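**Bollero cell, Drarnthorpe — planner and perception checklist, March 21, 2024**

1. Wrist stream. Exposure holds on the beige tabletop. White block and roll segment as separate objects. The cup mask bleeds into the upright pink piece in front of it; raise the depth weight and retest.

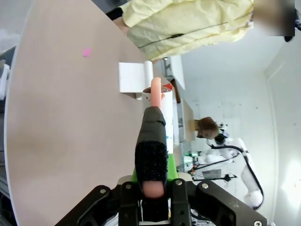

2. Two-arm planning. Pass. Roller on the left arm, towel on the right, over the tray. Collision margin set to 7 mm.

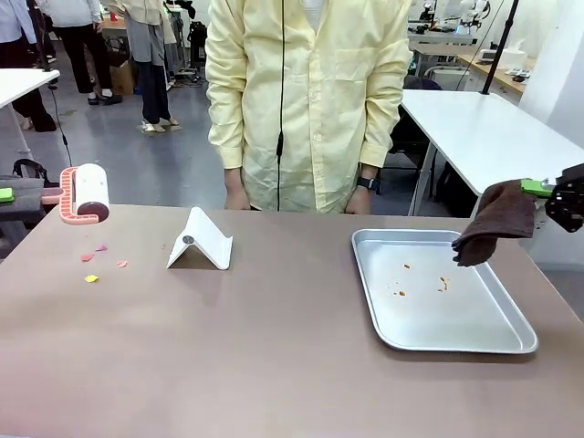
Person zone stays on at the far edge of the table. Do not shrink it to gain reach — the Ultumside build did, and tripped the monitor.

3. Small-object detection. Open. The pink scrap scores low against the mauve surface, and tray stains need their own class.

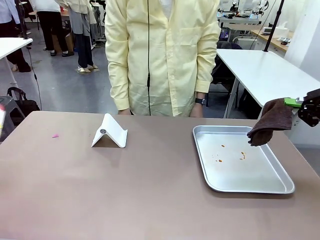
Threshold changes go through the config repo only. Log at 100 Hz, watchdog at 200 ms.

4. Grasp approach, cup. Comment: rim contact needs a force limit in the controller before release. 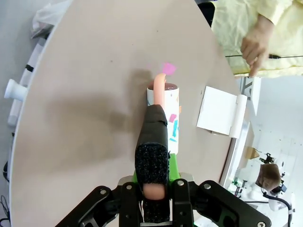
*Item 4: fingertip over the cup rim, wrist view.*

Retest items 1 and 3 on the Núñez branch.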